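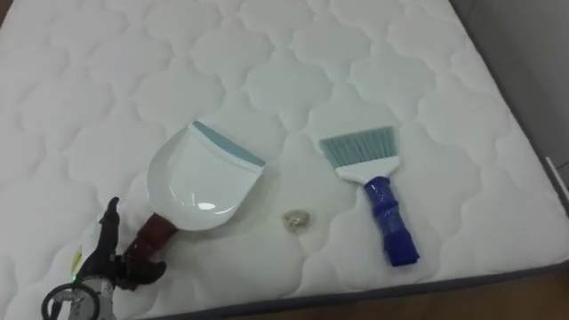

흰 누빔 매트리스 위에 쓰레받기랑 손빗자루

이사 타래. 일요일에 끝났고 지금 손목 나가서 음성입력 반 타자 반임. 오타 봐주세요

일단 원룸에서 투룸. 거리 차로 이십 분. 이 거리에 뭐가 그렇게 힘드냐고 하던 사람 = 3주전의 나

견적부터. 세 군데 받았고 제일 싼 데가 트리모벤(Trimoven) 반포장 85만원. 전화 견적 말고 방문 견적 꼭 받으세요. 전화로는 다들 "짐 별로 없으시죠?" 이러고 당일에 추가금 얘기 나옴

방문 견적 오신 분이 베란다 문 열어보고 아... 하셨음. 그 아... 가 돈이더라고요

사다리차는 별도. 이거 몰랐음. 새 집이 엘베가 작아서 장롱이 안들어감. 관리사무소에 엘베 내부 치수 물어보면 알려줌 나는 안 물어봤고

책. 책 얘기 좀 할게요. 큰 박스에 책 꽉 채우지 마세요 제발. 진솔이가 도와준다고 왔다가 첫 박스 들고 그대로 내려놓음. 그날부터 나한테 말투가 좀 다름

책은 작은 박스, 큰 박스엔 이불 패딩 쿠션. 다들 아는 얘긴데 밤 열한시에 박스 싸고 있으면 머리가 안돌아감

박스 겉면에 "주방" 이렇게만 쓰면 망함. 주방 박스가 몇개인데. "주방-매일쓰는거" "주방-명절에나" 이정도는 나눠야 첫날 라면이라도 먹음

참고로 나는 첫날 냄비 못 찾았음. 컵라면 먹었고 젓가락도 없어서 편의점 두번 감

매트리스 질문 몇 개 와서 묶어서. 커버 벗겨서 따로 빨고, 본체는 옮기기 전날 먼지만 털고 이사용 비닐 씌움. 물티슈로 벅벅 닦는 거 비추. 안 마른 채로 비닐 씌우면 냄새난다고 함

그리고 비닐은 새 집 가서 바로 벗기기. 나 몇일 그냥 둘까 하다가 엄마한테 혼남

버릴 거 버리는 순서
대형폐기물 신고 먼저 (스티커 출력 되는 동네 있고 주민센터 가야 되는 동네 있음)
중고로 팔 거 올리기. 최소 2주 전
안 팔리면 나눔
나눔도 안 나가면 다시 대형폐기물. 나의 책상이 이 코스를 다 밟았음

중고 앱 우수라(Wusura) 써봤는데 동네에 사람이 별로 없음. 의자 하나 올리고 조회수만 316. 연락은 한 명. 그분도 네고하다가 사라짐

그러다 병철 아저씨(명병철님, 옛날 집 아래층)가 의자 가져가심. 대신 귤 한 봉지 받음. 제일 깔끔한 거래였다

전입신고 + 확정일자. 이사 당일에 하세요 진짜로. 짐 풀다가 까먹음. 온라인으로도 되는데 나는 인증서 만료라 그냥 주민센터 감. 번호표 뽑고 앞에 7명. 금방 됨

도시가스는 전출 전입 둘다 예약해야됨. 새 집 연결 예약을 안해서 첫날 찬물로 세수함. 3월에. 3월 물 생각보다 안 따뜻합니다

인터넷 이전도 최소 일주일 전. 기사님 일정이 주말은 꽉 차있음. 지금 이거 핫스팟으로 쓰는 중

보증금. 제일 떨렸던거. 집주인이 벽지 보고 한마디 하시길래 입주할 때 찍어둔 사진 보여드림. 바로 넘어감. 입주 날 사진 찍으세요. 벽 모서리 창틀 싱크대 밑 바닥 긁힌 데. 날짜 나오게

장기수선충당금도 관리사무소에서 정산서 떼면 돌려받을 수 있음. 세입자가 낸 거면. 오피스텔은 되는데 있고 안되는데 있다고 해서 확인 필요. 나는 안 되는 쪽이었음 ㅋ

관리비 정산은 이사 나가는 날 아침에 전화하면 계산해줌. 계량기 숫자 찍어두면 편함. 나 전기 숫자 1,293 이었는데 1,239로 불러드려서 다시 전화함. 아침엔 숫자 읽지 말자

짐 옮기는 날 사람. 기사님 두분 오셨고 오전 여덟시 시작 열두시 반 끝. 생각보다 빨랏음. 문제는 그 다음

푸는게 진짜임. 싸는 건 마감이 있는데 푸는 건 마감이 없음. 지금 거실에 박스 산. 그 위에서 밥 먹는 중

데스피나(같은 팀, 한국에서만 네번 이사함) 팁: 침대랑 화장실부터. 나머지는 한달 걸려도 사람 삶이 된다. 이대로 했더니 맞음. 수건이랑 칫솔이랑 이불만 나와있으면 일단 잠은 잠

데스피나 팁2: 나사는 지퍼백에 넣어서 그 가구에 테이프로 붙이기. 이건 이사 끝나고 들음. 침대 나사 두 개 아직 실종. 뒤척이면 소리남

커튼은 창문 재고 사기. 기존 커튼 달았더니 바닥에서 한 뼘 뜸. 당분간 이러고 살듯

새 동네 얘기도 조금. 마트 가깝고 시장은 좀 걸음. 버스 정류장 앞 김밥집 괜찮음. 밤에 조용한데 새벽에 새가 엄청 움

세탁기 수평 안 맞으면 탈수할 때 걸어다님. 다리 돌려서 맞추는 거고 설치 기사님 계실 때 한번 돌려보세요. 난 보내고 나서 돌림

빠진 거 생각나면 밑에 더 이을게요. 주소변경 서비스 신청 이것도 아직 안함. 카드사 보험 택배앱 다 따로 바꿔야되나? 아는사람

추가) 택배 하나 벌써 옛날 집으로 갔음. 병철 아저씨가 맡아주신대요. 귤 사들고 갑니다

추가2) 냄비 찾음. "겨울옷" 박스에 있었음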